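Chapter 6
Thick Liquids and How They Flow

Learning goals
After reading this chapter, you should be able to explain what viscosity means, tell a simple liquid from one that changes as it is stirred or squeezed, and read a basic flow chart.

Pour a glass of water and it fills in a second or two. Pour the same amount of honey and you will wait much longer. Both are liquids, and both take the shape of the glass, but they resist flow to different degrees. The name for this resistance is viscosity. Honey has a high viscosity and water has a low one.

For many liquids, viscosity depends mostly on temperature. Warm honey runs more easily than cold honey, and motor oil that pours well in July may pour slowly in January. If the temperature stays the same, these liquids behave the same way however hard they are pushed. They are called Newtonian liquids. Water, cooking oil and plain sugar syrup belong to this group.
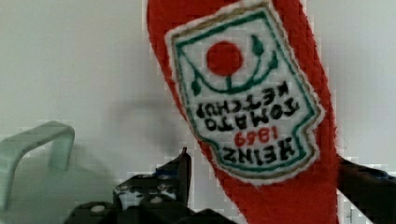 Ketchup does not belong to it. At rest, it acts almost like a soft solid. A spoonful on a plate holds its shape, and a full bottle turned over may give up nothing at first. Once enough force is applied, the ketchup begins to move, and as it moves faster it becomes thinner. A liquid that thins as it is stirred, shaken or squeezed is called shear-thinning. Wall paint and hand lotion behave in a similar way. Paint must spread easily under a brush and then stay on the wall when the brush is lifted.

The smallest push needed to start such a liquid moving is its yield stress. Below that point the material stretches a little but does not flow. In Section 6.3 you will estimate the yield stress of several kitchen products using a ramp, a ruler and a stopwatch.

A few materials do the opposite. Cornstarch mixed with a small amount of water can be stirred slowly with a finger, but it stiffens when struck. Such mixtures are called shear-thickening.

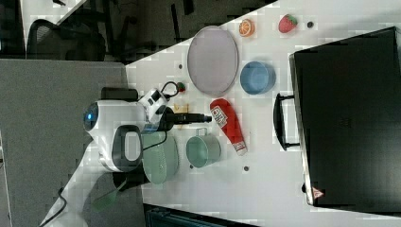
CASE STUDY 6.1
A Sauce That Would Not Pour

Ayanda Adams ran the test kitchen at Lotwood, a small maker of sauces. A new tomato sauce filled well on Monday morning, but samples left standing for 18 hours would hardly leave the bottle. Her coworker Algirdas Adomaitis measured 200 grams from each batch and tested it at three stirring speeds. At high speed the old and fresh samples gave nearly equal readings. At the lowest speed, the old sample was far thicker.

The recipe used a gum that slowly formed a weak network while the sauce stood still. Stirring broke the network apart. The kitchen cut the amount of gum and repeated the tests.

Before you go on
1. Why did the two samples look alike at high speed?
2. Which reading would matter most to a person trying to get sauce out of a bottle?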